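The Saturday I Spent Picking Up Fruit

By the time I found the right entrance it was ten past nine and the coffee was already gone. Flastlow sits at the far end of the Rirkgate business park, behind a tile warehouse and a place that repairs golf carts, and the only sign for the open day was a sheet of paper taped to a side door. I followed a family with a stroller and hoped for the best.

I'd signed up back in July, mostly out of curiosity. My own experience with robots comes down to a vacuum that gets stuck under the same chair every night, and I wanted to see what the people who build the serious ones do all day. The company teaches machines to handle household stuff, and once a year it lets the public in to poke around. They had 300 places this time and every one was taken.

First stop was the big hall, where a two-armed robot they call the Rarnitz was folding dish towels. Slowly! I timed one towel on my phone and gave up when a kid next to me started narrating it like a horse race. The arms would reach in, pinch a corner, lift, stop, think it over, and then fold. When the towel finally landed in the stack the whole crowd clapped, and I clapped too, louder than I meant to.

The engineer running the demo was very calm about all this. She told us towels are hard because they never land the same way twice, and that the robot had gone through 490 towel sessions to get this far. Somebody asked if it could do fitted sheets. She laughed for a good long while and moved on to the next question.

Next door was the kitchen corner, with a sink, a drying rack and a single arm putting away plastic cups. It got four in a row, then set one down on its side and went back to nudge it upright. I could have watched that for an hour. There's something so familiar about it, the little second try, like my dad straightening the salt shaker before he sits down to eat.

What I really wanted to know was where the moves come from. I had pictured people typing all day, and there's plenty of that, but a big chunk of it is people using their hands. They hold a gripper, basically a robot's fingers on a handle, and do a chore with it while a camera rides along on the tool. The recording goes into a pile with all the others, and the robot learns from the pile. The team had put up a wall of screens with clips from regular homes, and there were 358 of them on a loop: shoes going into closets, spoons going into drawers, somebody's very nice bathroom.

I parked myself in front of the screens for a while, partly because there was a bench. You get oddly attached to other people's rooms. One home had a bed with the loudest, happiest striped sheet I've ever seen, covered in fruit and odds and ends, and I'd like to know where they bought it.

The engineer told me homes like that are gold for her team. A lab table is plain and tidy, and a robot that has only ever met a lab table gets confused by a flowery pattern or a heap of clothes. Fruit is a favorite too. It's round, it rolls, and you have to hold it firmly enough to lift it without turning it into juice.
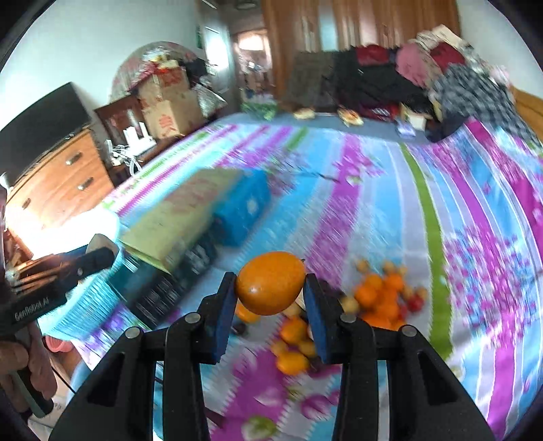
Trying It Myself

Then it was our turn. A row of tables had been set up in the back under a banner that said Wanigasekara Hands-On Lab, and each of us got a gripper, a bowl and a bag of clementines. Move the fruit to the bowl, they said. Easy, I thought - I've been moving fruit into bowls my whole life.

My first clementine shot across the table and into the lap of a retired schoolteacher. The second one I squeezed so gently that it just stayed where it was while the fingers slid up and over it. You lose all the feeling you're used to having in your fingertips, so you end up watching the fruit like a hawk and holding your breath. On my fifth try I got one in the bowl and made a noise I'm not proud of.

The people who do this for a living are quick and smooth, and they hardly seem to look. One of the trainers cleared his whole table while chatting about his weekend plans. He said his goal for a new task is 1,000 good grabs, spread over different rooms and different times of day, and that his forearms were sore for the first month. Mine were sore by lunch.

I stayed until they started stacking the chairs. On the way out I passed the Rarnitz again, still at it, with a respectable pile of towels beside it and one small boy sitting cross-legged on the floor, watching. His mother said they'd been there since the doors opened and she had run out of snacks. I gave them my last two clementines and went to look for my car.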